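Why does the kitchen worktop get so messy? (And how I sort mine out!)

Hello again! It's Roxana Puma, and today I want to talk about worktops. Have you ever gone to make a sandwich and found there wasn't enough room to put the bread down? I have. It happened to me last week, and I ended up buttering my toast on top of a cookery book (don't do that, the butter gets everywhere).

A worktop is the flat part of a kitchen where you do all your jobs. You chop on it, you pour on it, you roll out dough on it. It's flat and it's at just the right height for a grown-up's hands, so everybody puts things on it. Post. Keys. Half a cardboard box. My friend Yaneth calls it "the shelf that's too easy to reach", and I think she's right.

So how do you clear one? You start with your hands! Pick up one thing, decide where it lives, and take it there. Then go back for the next.
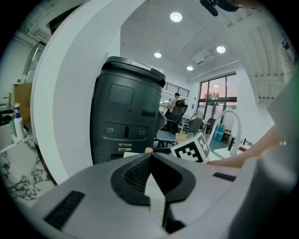
Reaching across for the things by the tap.

Have a look at the tap, with its tall bendy neck. We call that shape a gooseneck, after the long curvy neck of a goose. Can you think why a tap would be made like that? Imagine trying to fill a big saucepan under a short, stumpy tap. You'd have to tip the pan sideways and half the water would slop out again. A high tap leaves lots of room underneath, so you can stand the pan up straight. Clever goose!

The grey and white pattern at the edge is marble. Real marble is a kind of rock, and it began as another rock called limestone. Deep under the ground it was squashed and heated for a very, very long time until it changed. The wiggly dark lines are called veins, and they come from bits of other minerals that were mixed in with the limestone. Every piece of marble has its own veins, so you'll never find two slabs that match exactly. (Lots of kitchens have a pretend marble that's made in a factory. It's hard to tell them apart just by looking!)

Marble is tough but it has one weakness, and that's sour things. Lemon juice and vinegar can leave a dull mark on it. If you spill some, wipe it up straight away, and tell a grown-up.

Now for my sorting game. You need 4 piles, and I say them out loud as I go, which makes my brother laugh:

Stays here
Lives somewhere else
Recycling
Ask a grown-up

The last pile is the important one, and I'll show you what goes in it. 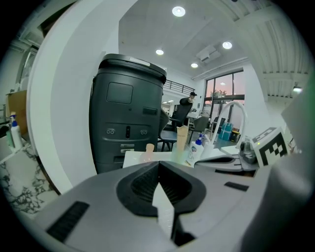
Photo: Thenmozhi Mudaliar / Grostville Home Pages

Can you find the two bottles? One has a blue pump on top, and it's over on the marble. The other has a blue trigger, and it's on the white table near the sink. They both squirt, but they don't squirt the same way. When you press a pump, it pushes out a dollop. When you squeeze a trigger, the liquid is forced through a tiny hole and comes out as a spray of little drops, so it spreads over a wide patch.

Lots of spray bottles have cleaning stuff inside, and some of it can sting your eyes or make you poorly. That's why any bottle with a trigger goes in my "ask a grown-up" pile, even if I think I know what's in it. Leave it standing up and go and fetch somebody.

What about the paper cup? If it were on my worktop I'd have to think a bit. Many paper cups have a very thin layer of plastic inside to stop your drink soaking through, and not every recycling centre can take them. Ask at home what the rules are where you live. Plain cardboard boxes are much easier. Take out whatever's inside, squash them flat (the best bit!) and in they go.

Glass things, like the little clear container beside the sink, I carry one at a time with both hands.

Then comes wiping. Start at the back, by the wall, and pull the cloth towards you. If you start at the front, you just push all the crumbs into the corner, and then you've got a crumb mountain. I use 2 cloths — a damp one first, and a dry one after.

My last worktop took me 16 minutes, and that was with a break for a biscuit. If you have a go, write in and tell me what the oddest thing you found was. Heriberto wrote to me in June to say he'd found 6 odd socks next to the toaster!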